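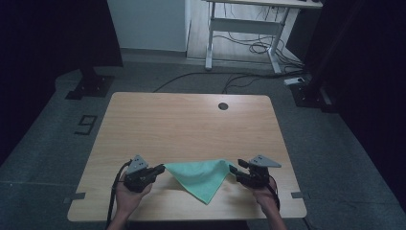

I went to the Flandgate open day in October with a budget sheet in my bag and one question: what does it cost to get started if you don't buy the robot first? I came home with a much better sheet, and I had a terrific day filling it in.

Todor Stoyanova took our group of 24 through the demonstration bays and then sat us down with the price lists (coffee included, and good coffee too). The part I loved was how much groundwork can be done with a pair of hand-held grippers. You pick up a cloth, you fold it, and the motion gets recorded for training later on. We had 2 pairs to share and I went back for a second turn!

Unai Valcárcel runs the purchasing side at Brendesance and was very open about where their first plan went wrong. They had put nearly everything into arms and left almost nothing for tables, stands, power or spare cables. Their Dhanial arm sat in its crate for 66 days while they sorted out the floor space. Now they set aside 30 per cent of each order for fittings and spares before they even ask for a quote - I've already copied that into our own plan.

A few things I wrote down for our lot at Flevell:
Ask if the grippers can be rented by the month.
Get training time priced on its own line.
Check what a replacement cable costs and how long it takes to arrive.
Measure the room again, with the curtains in.

Todor is sending me the rental rates, and I'll add them to the shared sheet once they turn up.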